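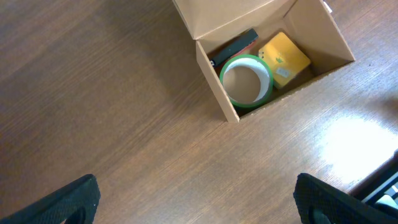 Olaia Barroso wrote:

> I don't think the CD and the tape of Cantero should sit under one
> entry in Stakgate. The sleeve gives the same titles in the same
> order, but the CD runs faster and the guest verse on "Low Water" is
> shorter. If a DJ cuts from one to the other at the same point in the
> song they land in different places. To me that makes them two
> versions. Rotberg calling both of them "the mixtape" on the sleeve
> doesn't settle anything. Can we split the entry, and if so, which one
> keeps the old number?

I agree with the split on one of your two grounds and not on the other. Taking them in turn.

Speed. I transferred my tape again at the weekend on a deck that had been set with a calibration tape first. "Low Water" comes out at 93 BPM, measured over the whole of the first verse and the hook, with the count taken from the snare. The CD is faster by a small but steady amount, and the pitch goes up with it by what the tempo change would predict. So nobody re-sequenced the beat. The whole programme was played back slightly fast when the CD master was made, most likely from a cassette or a DAT copy of one. Every track on the disc shows the same ratio against the tape, including the spoken intro, which has no beat and had to be measured by length between two breaths.

Under our rules a speed error in transfer does not make a new version. We have plenty of discs from that period that run fast or slow, and if we split on that alone there would be separate entries for every bootleg made on a tired deck. It goes in the notes field, with the ratio and the method. I would also like the tape's tempo to be the one in the main tempo field, with the disc's given in brackets after it.

The verse. On the tape Brirnlow has 16 bars and the guest has another 16. On the CD the guest has 8. The cut is clean, it falls on a downbeat, and the hook comes in straight after with no change in the beat underneath. That is an edit. Somebody chose to do it, with the multitrack or at least with an instrumental to hand, as the delay on the last word of the eighth bar rings on over the hook and is not chopped. You can't get that by splicing a stereo mix. It is a different mix of the song and so by rule a different version.

The remaining question is whether one changed track splits the whole release. The wording at present is "a release shall be treated as distinct where the audio content of any track differs by other than mastering or transfer". I read that as yes. There has been some argument in the past over whether "any track" was meant literally, mostly to do with radio edits tacked on at the end of compilations, but nobody proposed a change of wording and it stands.

So I propose:

1. Cantero (tape) keeps the existing number. It came out first, in June, and nearly all the older references to the entry quote the tape's timings.

2. Cantero (CD) gets a new number, linked as an alternate release, with "Low Water" marked as an edit.

3. The other tracks stay linked as the same recordings across both entries. Please don't generate new recording numbers for them. The last time this was done on a Rotberg release we ended up with duplicates that had to be merged by hand.

4. Speed goes in the notes on the CD entry only.

Index | Search | Threads | Authors | Submit | Log in

A point on the credits while the entry is open. The tape inlay credits the beat on "Low Water" to Brirnlow alone. The CD booklet adds a co-producer by initials only. I have left the initials as printed and not expanded them. We all think we know who it is, but the same initials turn up on two unrelated Rotberg singles where they plainly belong to an engineer, and I would sooner have an unresolved credit than a wrong one. If anybody has a publisher's cue sheet or a royalty statement with the full name, send it to me off list and I will enter it with the source marked private.

The drum break is another matter. The entry currently says "samples: unknown". Aitana Mateos suggested last year that the break and the horn stab come from the same record, and having compared the room sound on both I think this is likely, but the stab has been filtered so heavily that I can't prove it. The break is chopped into 6 pieces and the third and fifth are the same hit played at different levels. I have put that in the notes so that the next person doesn't have to work it out again. The sample field stays at unknown until there is a source recording to compare against.

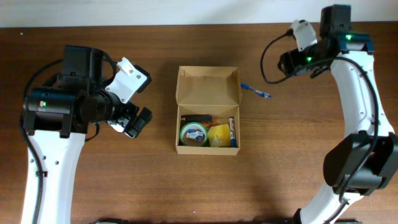 Entry guidelines, section 8: last edited 2025-08-20

The guidelines page now has the clearer wording on timings that Olaia asked for. In short, timings are taken from first audible sound to last audible sound on each track, gaps excluded, and the printed timing goes in its own field even where it is obviously wrong. On the Cantero CD the printed timings are the tape's, copied across without correction, so each one is slightly long. Don't "fix" them. They are evidence that the booklet was set before the disc was mastered, or by someone who never heard it.

Matrix numbers: I have the one from my own disc and would like at least one more before the entry is locked. Please read it from the mirror band with a strong light held to the side, and type it exactly, spaces included. Scans tend to lose the lighter etching near the hub. There may be a second pressing, as I have seen a disc listed for sale with a plain silver face where mine is printed, but the seller did not reply.

If there are no objections I will do the split at the end of next week. Objections to the list, please, quoting the rule number, and trim the quoted text.

--
To unsubscribe, send a blank message with "leave" in the subject line.

This archive uses one cookie to remember your thread view. Accept | Decline

Contact the list owner | Copyright of messages remains with their authors | Back to top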